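Zestberg Library to Lend Tools Starting in February

January 5, 2019

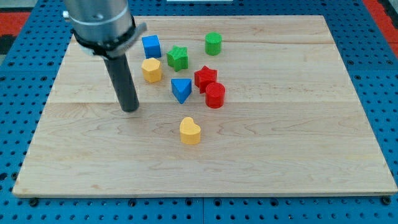

ZESTBERG - Residents with a library card will be able to borrow hand tools, sewing machines and small garden equipment from the Zestberg Public Library beginning in February, the library board decided at its first meeting of the year.

The tool collection will be kept in the former periodicals room on the ground floor, next to the side entrance on Antal Street. It opens with 80 items, most of them donated by residents over the fall. The rest were bought with a grant from the Pusiment Fund, a local charity that also paid for the new roof on the children's wing.

Loans will run for two weeks and can be renewed once if no other borrower is waiting. There is no rental fee. Late returns will cost a dollar a day, up to the price of the item. Borrowers must be 18 or older and must sign a form saying they know how to use what they take home.

"People come in for books on how to fix a door or hang a shelf, and then they ask us where they can get a drill for the weekend," said library director Kanchan Awasthi. "We have been sending them to the hardware store for years. Not everyone wants to buy a drill to make four holes."

Awasthi said a survey mailed with the water bills last spring brought back 592 replies. Most of those who answered said they would use a tool collection at least twice a year. Drills, ladders and carpet cleaners were named most often. Ladders will not be offered at first, as the room has no safe place to store them. Carpet cleaners may be added later in the year if the budget allows.

The board approved the plan by a vote of five to two. Gyula Vincze, who voted against it, said he supports the idea but is worried about the cost of repairs after the first year.

"The grant covers buying things. It doesn't cover fixing them," Vincze said. "I'd like to see a number for that before we open the doors, and I haven't seen one."

Awasthi told the board that repairs will be paid for out of late fees and a small part of the building supplies budget. She agreed to report back on costs after six months.

Power tools will be checked each time they are returned. Jenő Bodnár, a retired shop teacher who ran the wood and metal classes at Zestberg High School, will do the checks on Tuesday and Thursday evenings until a part-time employee is hired. Items that come back damaged will be taken off the shelf until they can be looked at.

Chain saws, nail guns and anything that runs on gasoline will not be accepted as donations or lent out. The library's insurer asked for that rule, and the board adopted it without debate.

The neighboring town of Jinow opened a similar collection in 2016. Amerley Dramani, who manages it, said sanders and pressure washers go out the most in spring and sewing machines in the weeks before Halloween. She said only 3 items have gone missing since it opened, and one of those was later found in the borrower's garage and returned.

Zestberg and Jinow cardholders will not be able to borrow tools from each other's collections for now. Books and movies will continue to move between the two libraries as before.

Cengiz Ekinci, who owns the hardware store on Main Street, said he does not expect to lose much business. He gave the library a set of clamps and a box of safety glasses.

"They'll still need screws," he said.

Donations can be dropped off at the front desk during regular hours. Tools should be clean and in working order, with the manual if the owner still has it. A list of wanted items is posted at the desk and on the library's website.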